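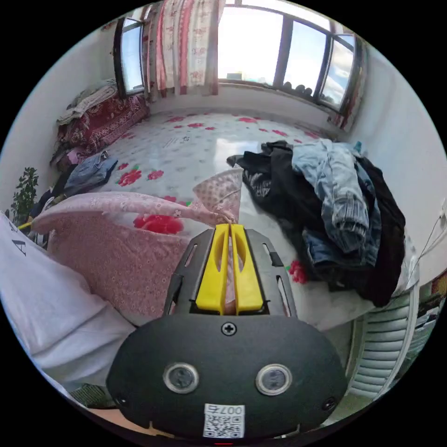 Tela rosa con estampado de flores.

Llevo tres semanas con el mismo disco puesto y ya me han pedido en casa que por favor lo cambie. No pienso hacerlo. Se llama Wurkska, lo firma un dúo que responde al nombre de Dralum y salió en casete de 24 copias, cosa que me pone de muy mal humor porque la mía llegó con la cinta un poco arrugada en la cara B y a ver a quién se la cambio ahora.

Os pongo en antecedentes, que sé que la mitad de los que estáis suscritos venís por los discos de guitarras y os saltáis los sintetizadores en cuanto veis la palabra «modular». Dralum no es modular. Dralum son dos teclados baratos, una caja de ritmos a la que le falla el bombo (se oye en la segunda canción, entra cuando le da la gana) y una voz femenina que habla más que canta, medio en castellano medio en un idioma que creo que se inventa. Si os gustaba aquella ola de pop casero de principios de los ochenta, la de grabar en el dormitorio con la manta en la ventana para no molestar a los vecinos, vais a entrar de cabeza.

Son ocho temas y media hora escasa. Abre «Persiana», que es un arpegio de dos notas y poco más, y dura lo suficiente para que empieces a pensar que te han tomado el pelo. Luego entra el bajo — un bajo gordísimo, como de feria — y ya no te mueves de la silla. «Caldera» es la más bailable y la que menos me gusta, lo siento, tiene un estribillo que se pasa de simpático. Pero «Domingo sin pilas» es una barbaridad de canción! Debo de haberla rebobinado tantas veces que el arrugón de la cinta es ya culpa mía.

Lo publica Caruso, un sello del que os hablé en invierno por el recopilatorio de órganos domésticos. Siguen igual: portada fotocopiada, grapa torcida, un papelito con las letras en cuerpo seis que hay que leer con lupa. Me han dicho que harán otra tirada si se junta gente suficiente, así que escribidles, pesados, escribidles muchos. La versión digital existe pero suena más limpia y le quita la gracia, para mi gusto. Hay quien me dirá que eso es romanticismo de viejo. Pues será.

Y ahora la parte que me ha tenido sin dormir. El domingo tocaron en Wendine, la sala que está detrás del mercado, la del techo bajo. Yo iba con miedo, porque estos grupos de habitación muchas veces se deshacen en directo: le dan al botón, miran al suelo y a cobrar. Empezaron tarde, con un zumbido de masa que no se fue en todo el concierto y que al final casi echaba de menos en los silencios. Tocaron el disco entero en otro orden y dos canciones nuevas, una de ellas lentísima, con una melodía de flauta falsa que me tuvo con la boca abierta. De esa no sé el título, lo pregunté a la salida y me dijeron que tampoco lo tenían.

Pegas: el volumen de la voz, muy bajo. Desde la barra no se entendía nada y tuve que irme pegado al altavoz de la izquierda, con el consiguiente pitido que todavía me acompaña mientras escribo esto. Y el telonero, del que no voy a decir el nombre por educación, estuvo una eternidad pasando la misma muestra de campanas por un eco. Una campana. Eco. Otra campana. Me fui a la calle y volví y seguía con la campana.

Compré también la camiseta, que es fea con ganas y me queda pequeña.

Más cosas, rápido. El contador del boletín marca 1.966 suscriptores, que no sé de dónde habéis salido pero bienvenidos. A los que me escribisteis por la lista de cajas de ritmos: la tengo a medias, me he atascado en las italianas, que hay muchas más de las que yo pensaba y casi todas suenan a máquina de café (lo digo con cariño). Y quien me preguntaba si vendo los duplicados del armario, sí, pero dadme unos días para ordenarlos y ponerles precio, que tengo cintas sin caja y cajas sin cinta.

Para el próximo envío quiero hablar de discos grabados con un solo teclado. Acepto sugerencias, sobre todo de cosas que no estén en todas las listas. Contestad a este mismo correo, que me llega.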